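Clarnach coat and blanket drive moves up, drop-off hours change
4 Oct 2024

The Clarnach winter clothing drive is starting early this year. Doors open at the Kandasamy building on Troltier Street next week, same side entrance as last time, the one by the loading ramp. Parking in the rear lot only - the front is torn up for the water main and will be for a while.

Organizers say the cold nights in late September pushed the date up. The shelter on Monitz Avenue was already asking for blankets before the month was out, and the school office had calls from families looking for kids coats. Last year the drive didn't get going until well into the fall and the larger sizes were gone in two days.

Goal is 2000 pieces. Last winter's total fell short, mostly on men's coats and anything for teens. Baby clothes are covered for now, please hold onto those until spring.

There are 17 drop-off spots around town, up from last year. The full list is taped up at the library desk and at both fire stations. New ones include the Monitz Avenue laundromat, the credit union lobby and the hardware store, which will take bags at the back counter but can't hold anything overnight. The bowling alley is off the list, they are closed for new floors.

The bus garage is also a drop-off again but only for bagged items. Drivers can not take donations on the bus. This came up alot last year.

Hours at the Kandasamy building are mornings until noon, plus two evenings a week. Check the door for which evenings, the schedule was still being worked out when we went to post. Pick up is by walk-in, no ID and no forms. Families with 56 or higher on the route card should use the north door, everybody else the side.

Anyone with a truck is asked to call the front desk. Roughly 20 pickups are on the list so far from people who can't get out to a drop site, and there are two drivers.

What they want most

Sweaters and heavy knits. Adult sizes, any color. Wash first, fold, no hangers. Small snags are fine but no missing sleeves, no paint, no strong smoke smell. Lay each one out on the bed and look it over before it gets bagged - cuffs, elbows, neck. 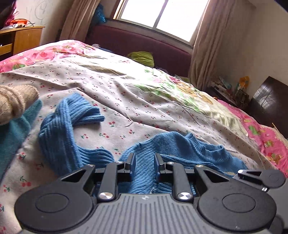
What to leave home

Pillows, used socks, single gloves, electric blankets. Electric blankets were the big problem last year, the fire marshal won't allow them on the tables at all. Shoes go to the separate shoe drive in the spring. Suitcases are ok if they zip.

Leftover items go to the thrift shop on Troltier after the last pick up day. Questions to the front desk, leave a message if it rings through. We will update this when the evening hours are set.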